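4. Cleaning the Inside of the Computer

Dust builds up faster than most owners expect, and a clogged case runs hot and loud. Clean the inside twice a year, or every three months if the computer stands on carpet or you keep pets.

You will need:
A Phillips screwdriver
A can of compressed air or the Skelidero hand blower
A soft brush, 38 mm wide or less
A dry lint-free cloth

4.1 Opening the case

1. Shut down the computer from the system menu. Do not put it to sleep.
2. Switch off the power supply at the back and unplug the cord.
3. Hold the power button down for five seconds.
4. Disconnect the monitor, keyboard, and network cables. Label them if any two look alike.
5. Lay the tower on its side on a firm table, with the removable panel facing up.
6. Release the panel and lift it away. Put the screws in a cup.

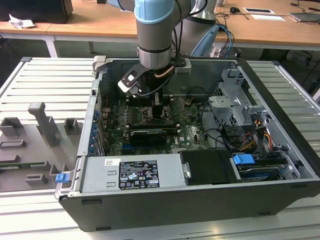

Photo: Marleny Londoño / Skarnwood Service Desk

CAUTION: Touch a bare metal part of the case before you reach inside, and again each time you come back to the table.

4.2 Removing dust

1. Start with the fans. Hold each fan still with one finger while you blow air through it. A fan that spins freely under compressed air can damage its bearing.
2. Keep the can upright and at least 40 mm from any part. Use short bursts.
3. Brush the heatsink fins in the direction they run.
4. Blow out the power supply through its vents. Never open the power supply.
5. Wash the front dust filter in lukewarm water and let it dry overnight.

NOTE: Replacement filters are sold under Prerndale part number 174. 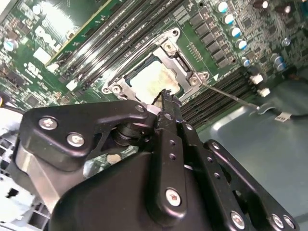
Liquid cleaners must not be used anywhere inside the case. Window spray, alcohol wipes, and furniture polish can leave residue under small parts. Most circuit boards, including green ones like the motherboard in this photo, need only air and a light pass with the brush. If you find a sticky spill, stop and contact a Pešek repair counter.

4.3 Closing up

1. Check that no cable touches a fan.
2. Refit the dry filter and the side panel. Tighten the screws by hand.
3. Stand the tower upright, reconnect the cables, and switch on the power supply.
4. Start the computer and listen for rubbing or clicking. If you hear either, shut down and repeat step 1.

Allow roughly 40 minutes for the whole job, not counting the drying time for the filter.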